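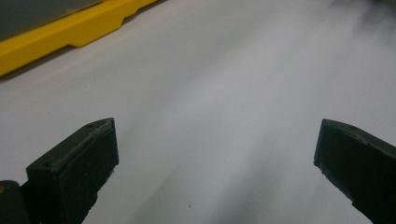
Lerstead Kitchen Studio: countertop and worktable check, with my comments
July 2025
Filled in by Brisa Nava

We use cookies to remember your settings and see which pages get read. Accept all / Manage choices

OK, same list as in March, same order, and I've kept Hermenegildo's wording for the items even where I'd say it differently. My comments go under each one. If an item says "pass" and I still went on for a paragraph, it's a pass, I just like talking about countertops.

SECTION 1. TOP SURFACES

1.1 Surface wiped, no residue, no sticky spots
Pass. I do this one with the back of my hand, which sounds silly until you try it (your palm gets used to things very fast). One sticky patch on the long table near the wall outlet, from honey I'd guess, and it came off with warm water. I marked it as a pass after wiping. If that's cheating, tell me and I'll mark it the other way next time.

1.2 No cuts, burns or chips deeper than a fingernail can catch
Pass with a note. The long table has two fine knife lines near the end where everybody chops. My nail skates right over one of them and just barely feels the other. Yolotzin thinks the second one is new. I think it was there in March and we simply had the lights off on that side. I've put a strip of blue tape on the underside edge directly below it, so we'll know for sure next time!

1.3 Stains
Needs work. Turmeric. Of course it's turmeric. The paste-and-plastic-wrap trick took it from orange to a sort of weak lemon, and I'd like one more round before we give up. Please don't use the scouring powder on it. It will take the stain off and the shine too, and then we'll have a dull spot forever.

1.4 Finish even, no dull patches
Pass. Get down low and look along the top toward the window, you'll see far more than you do standing over it. There's a slightly tired area where the Brendamix sits, and it's been that way as long as I've been doing this list.

SECTION 2. EDGES AND SEAMS

2.1 Edge strip firmly attached all the way around
Fail on one corner. Short table, the corner closest to the sink. It lifts enough to slide a piece of paper under and it grabs at your sleeve when you walk past. I pressed it back and clamped it overnight with contact glue. It looked good in the morning but I'm leaving it as a fail until it's had a couple of weeks of real use.

2.2 Seam between counter and backsplash sealed
Pass. The caulk is a little yellow behind the faucet. It's still stuck down on both sides and nothing wiggles. Ugly, fine, moving on.

2.3 Corners free of sharp points
Pass. I ran a cotton ball along all of them and it didn't snag, apart from the corner in 2.1, which I'd already written up.

SECTION 3. LEGS, FRAMES AND LEVEL

3.1 Table doesn't rock
Pass on the long table. The short one rocked when I leaned on it, so I turned the foot on the window side until it quit. One half turn did it. Then I leaned on it from every side like a person trying to start a fight with furniture, and it stayed put.

3.2 Bolts hand tight, then a quarter turn with the wrench
Done. The list says 4 bolts per leg frame and that's correct for the Masura tables. Two of them were loose on the short table, probably the same story as the rocking. Don't go past the quarter turn. The inserts are only so strong and I've been told (by Hermenegildo, more than once) what it takes to replace one.

3.3 Level
Pass. I used the long level this time, since the little one has a bubble I don't trust anymore. The long table drops a hair toward the door. A grape will roll if you give it a nudge and won't if you don't. I'm calling that level!

SECTION 4. THINGS THAT LIVE ON THE SURFACES

4.1 Boards flat, dry and stored upright
Partly. The big Ekpo board has started to cup. Lay it down and one corner sits up off the counter, so it chatters when you chop. I've oiled the hollow side and stood it on its edge, and if it hasn't settled in two weeks I'd retire it to bread only. All the others are in great shape.

4.2 Trivets available at each station
Fail, easy fix. We have plenty, but they've all migrated to the shelf by the oven. I spread them back out. Hot pans go on a trivet every time, even the pan you've been holding in your hand for ages and swear is cool.

4.3 Scale sits flat and reads true
Pass. I used the 500 gram weight and then the 2000 gram weight, and the display matched both. Then I moved the scale to the other table and did it over, and same again. Very satisfying. Wipe the little feet, they collect flour paste.

4.4 Cords kept back from the counter edge
Pass on the Brendamix. The kettle cord was hanging down in front of the drawer. I looped it up with a twist tie, but I'd love a proper clip there if Citlali has one left over.

SECTION 5. CLEANING SUPPLIES

5.1 Spray bottles labeled
Pass, though one label is down to a blur. I rewrote it in marker and put clear tape over it.

5.2 Cloths sorted, counter cloths kept apart from floor cloths
Fail, and I'm going to be a little stern here. I found a floor cloth folded very neatly in the counter pile. Striped is floor. Plain is counter. I boiled the whole pile and started over, and I've written STRIPED = FLOOR inside the cupboard door in letters big enough to read from the hallway.

5.3 Spare supplies
Counted 11 plain cloths and put that on the stock sheet. We could use more sponges. Unscented soap is low as well, add it to the next order please.

WHAT'S LEFT OPEN

Turmeric stain, one more round (me).
Lifted edge strip by the sink, recheck in a couple of weeks (me, or Yolotzin if I'm away).
Ekpo board, look at the cupping again.
Clip for the kettle cord (Citlali Z., please and thank you).
Blue tape under the knife line stays where it is. Please don't peel it off to be helpful!

The paper copy is on the hook inside the pantry. Write on it if you spot something, and put your initials, because last time I had a note that said "wobbly??" and I still don't know what was wobbly.

Recent from Lerstead Kitchen Studio
Oven and range hood check, with comments
How we sharpen the shared knives
Getting beet juice out of nearly everything
Pantry shelf labels: the new colors
Sign-up sheet for the tamale afternoon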